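Cernow N20 비침습 뇌파 측정 헤드셋

연구실과 교육기관용으로 공급하는 건식 전극 방식 뇌파(EEG) 측정 장비입니다. 두피에 얹어 쓰는 외부 착용형이며 수술이나 삽입 과정이 없습니다. 의료기기가 아니므로 진단이나 치료 목적으로 사용할 수 없습니다.

제조사는 Cernow, 수집 소프트웨어는 Skandent에서 개발합니다. 국내 판매와 수리 접수는 Tistden이 맡습니다.

## 제품 개요

N20은 전극 20개를 국제 표준 배치에 맞춰 고정한 헤드셋입니다. 머리 둘레에 따라 밴드 길이를 조절하고, 각 전극은 스프링 지지대 위에서 따로 움직입니다. 젤을 바르지 않기 때문에 실험 후 피험자가 머리를 감을 필요가 없습니다. 모발이 굵거나 숱이 많은 경우에는 접촉이 잡히기까지 시간이 더 걸립니다. 이때는 긴 핀 전극으로 교체해 주십시오.

이전 모델과 비교해 달라진 부분은 다음과 같습니다.

- 기준 전극을 귓불 클립과 유양돌기 부착식 중에서 선택할 수 있습니다.
- 송신부를 뒤통수 쪽으로 옮겨 앞쪽 쏠림을 줄였습니다.
- 턱끈이 분리형으로 바뀌어 세탁이 가능합니다.
- 전원 단추를 길게 눌러야 꺼지도록 변경했습니다.

## 주요 사양

| 항목 | 내용 |
|---|---|
| 측정 채널 | 20채널 |
| 전극 방식 | 건식, 핀형 및 평면형 |
| 표시 갱신 지연 | 200ms 이하 |
| 연결 | 무선, USB 유선 병행 |
| 전원 | 충전식 배터리, 교체 가능 |
| 저장 | 본체 메모리 및 PC 동시 기록 |
| 사용 환경 | 실내 전용 |

본체 메모리에 기록하는 동안에는 무선 연결이 끊겨도 측정이 계속됩니다. 다시 연결되면 빠진 구간을 PC로 옮길지 묻는 창이 나타납니다. 옮기는 도중에는 새 측정을 시작할 수 없습니다.

## 설치와 준비

수신기는 헤드셋과 같은 방 안에 두십시오. 금속 선반 뒤나 책상 아래에 넣으면 신호가 약해집니다. 형광등 안정기, 대형 모니터, 전동 장치의 전원선과는 거리를 두고, 피험자 의자는 벽에서 떨어뜨려 놓습니다.

1. 배터리를 완전히 충전합니다.
2. 수신기를 PC에 꽂고 Skandent 수집 프로그램을 실행합니다.
3. 헤드셋을 씌우고 이마 쪽 전극부터 위치를 맞춥니다.
4. 기준 전극을 부착한 뒤 접촉 상태 화면을 확인합니다.
5. 모든 전극이 녹색으로 바뀌면 눈을 감은 상태로 30초간 기준 신호를 기록합니다.

녹색이 되지 않는 전극이 있으면 머리카락을 갈라 핀을 다시 넣으십시오. 헤드셋을 위에서 누르면 통증만 생기고 접촉은 나아지지 않습니다. 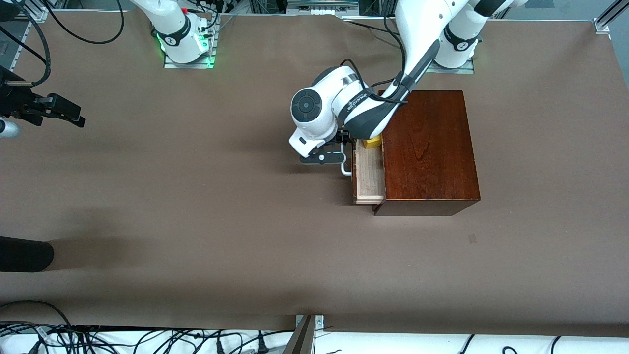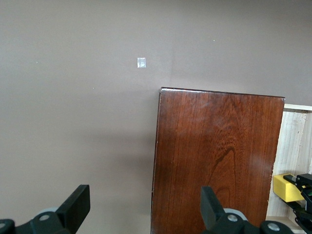
## 수집 소프트웨어

Skandent 프로그램은 본체에 포함되며 별도 구독료가 없습니다. 실시간 파형, 주파수 대역별 세기, 접촉 상태를 한 화면에 표시합니다. 자극 제시 프로그램의 이벤트 표식은 네트워크나 USB 입력으로 받습니다. 두 입력을 동시에 켜면 USB 쪽이 우선합니다.

기록 파일은 EDF와 CSV로 내보낼 수 있습니다. CSV에는 피험자 메모가 들어가지 않으므로 메모가 필요하면 EDF를 선택하십시오. 한글 파일명은 지원하지만 파일명에 빗금과 쌍점은 쓸 수 없습니다.

눈 깜박임 제거 기능은 기본값이 꺼짐입니다. 켜더라도 원본 신호는 그대로 보관됩니다.

## 구성품

- 헤드셋 본체와 송신부
- USB 수신기
- 핀형 전극 한 벌, 평면형 전극 여분
- 귓불 클립
- 충전 케이블
- 보관 가방
- 한국어 설명서

Matoušek 유선 트리거 박스와 긴 핀 전극은 별매입니다. 트리거 박스를 쓰려면 주문할 때 케이블 길이를 지정해야 하고, 출고 후에는 길이 변경이 되지 않습니다.

## 관리

전극은 사용 후 알코올 솜으로 닦고 그늘에서 말립니다. 본체를 물에 담그거나 고온 소독기에 넣지 마십시오. 턱끈은 찬물에 손세탁합니다. 도금이 벗겨진 전극은 잡음이 커지므로 교체 대상입니다.

장기간 보관할 때는 배터리를 분리하십시오. 교체용 전극과 배터리는 2030년까지 공급합니다.

## 주문 및 납기

대학과 공공기관은 견적서로 주문할 수 있습니다. 시연용 장비 대여는 국내에서만 가능하고 왕복 운송비는 신청 기관 부담입니다. 개봉 후 반품은 초기 불량에 한해 받습니다. 전극은 위생상의 이유로 포장을 뜯으면 교환되지 않습니다.

1월에 출고된 제품은 송신부 펌웨어를 먼저 갱신한 뒤 사용해 주십시오. 갱신 파일은 수집 프로그램의 도움말 메뉴에서 받을 수 있으며, 갱신 중에는 USB로 연결해 두어야 합니다.

사양 기준: 2020년 4월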